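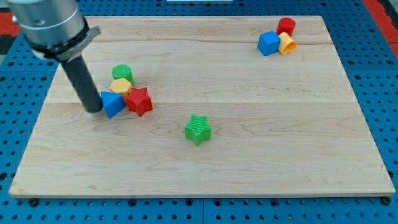 Lists > Workshop-talk > Threads > Maple boards and shape blocks

Previous Next Thread index Reply

Re: Board for the shape blocks – finish or no finish?

Date: 13 August 2023

On the Storkus list someone wrote:

> I've glued up a panel for my kid's block set and now I can't stop
> looking at the seams. Is it worth starting over? Also, my set is
> from Duvon and the stars won't stay put on anything varnished.
> What do the rest of you use underneath?

Don't start over. Mine is a few planks of a light, maple-colored wood and the seams run right across it, one near the middle and another up near the far third. I spent most of February being annoyed by them. Then the blocks went on and the seams retired from public life.

As for finish, I sanded to 2 grits past what I thought was sensible and stopped there. The Dewulf wax everybody swears by made my test piece slick enough for curling. Bare wood suits the plastic fine, and the green star stands out in the middle of the board with nothing to lean on.

Sorting is another matter. I had a system by color. The household has a system where a green cylinder, a yellow hexagon, a blue triangle and a red star all live in one tight huddle at the left, and a second huddle with the red cylinder goes in the far corner. I've been outvoted.

If your stars still slide, try them ridged side down before you buy the Prutolex mat. I own the mat – it's under the printer.

Do you have the end grain showing at the front or did you cover it? I left mine and keep changing my mind.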